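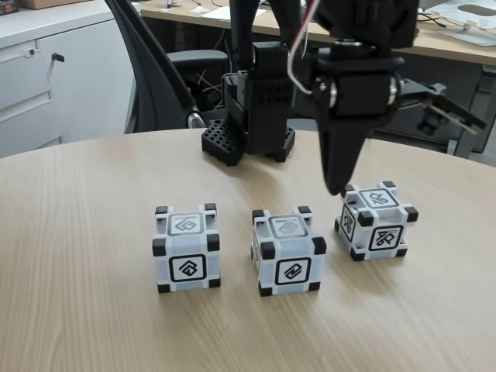 Tabletop Cell Practice Notes: Gallery

Prelden Lab, Garwood site

The pages in this set go with the Prelden tabletop practice notes, revision 17. The notes apply to small arms mounted or clamped on furniture and used for pick, place and sort tasks with light objects. They do not apply to floor-mounted machines or to anything behind a fence, for which the site machine rules remain in force.

The gallery is arranged by section number. Text under each heading is a shortened form of the rule, and the full wording is in the notes. Where the two differ, the notes are correct.

Section 2. Objects on the table

Cubes with a symbol on more than one face are recorded by the face that points toward the operator at the start of the run. Three cubes in a loose row, each turned by a different amount, is an accepted start layout. Squaring them up by hand is permitted only when the task sheet calls for it.

Marked cubes may be swapped between tasks, but not within a task. A cube with a worn or faded symbol stays in service until the symbol can no longer be told apart from the others at arm's length. It is then moved to the reject bin and the cube number is retired.

Section 3. Approach height

The finger tip may come down over the corner of an object, provided the last part of the descent is made at the reduced speed set in the task sheet. The approach is stopped and repeated if the object moves before the jaws begin to close.

Pointed fingers need more care than flat ones. A pointed tip that lands on a top face can tip a light cube over, and the fall is logged as a contact fault even when the cube lands upright.

Section 4. Two arms on one surface

Each arm has a home area, marked on the layout sheet and not on the table itself. An arm that is not assigned to the current step stays in its home area with torque on. Crossing is allowed only where the task sheet names the step, and only one arm may be moving during the crossing.

Round tables need their own layout sheet. The rectangular sheet was tried on them for most of November and gave home areas that ran off the edge at both rear corners.

Section 5. Wiring

Servo leads are left with enough slack for the full travel of the joint, plus one hand's width. A loop above the servo housing is the preferred form. The loop must not hang lower than the jaw when the jaw is open.

Leads are checked by hand before the first run of the day — power off, joint moved through its range. Colored leads are replaced with the same color. Marisol Montoya keeps the spares list, and part 459 is the current red and white set.

Section 6. Fasteners and printed parts

Printed brackets, bases and feet are inspected at the layer lines nearest the fasteners. A crack of any length removes the part from service. Glue repair is not accepted on a load-bearing part, including repairs made as a stopgap.

Grid-pattern parts are lighter and print faster, but dust and small screws collect in the holes. Clear them with a brush. Compressed air is not used at the table.

Section 7. Clearance behind the table

Chairs and cabinets may stand near a tabletop cell if the arm cannot reach them at full extension. The reach check is made with the gripper fitted and open. Loose cables on nearby desks count as part of the clearance area and are moved back or tied.

Papers may stay on a neighboring desk. They may not be placed on the cell table during a run.

Section 8. Records

Run records are kept per table. The Garwood tables had logged 2,056 runs when revision 17 was issued, with 316 marked as stopped by the operator. A stopped run needs a reason code and initials. "Other" is a valid code only with a written line beside it.

Changes since revision 16: section 4 rewritten for round tables; Wallness layout sheets withdrawn; section 6 extended to cover printed feet; Shiferaw gripper supplement moved to the back of the notes.

Questions on sections 2 to 4 go to Nahom Bogale. Questions on wiring and printed parts go to Marisol Montoya.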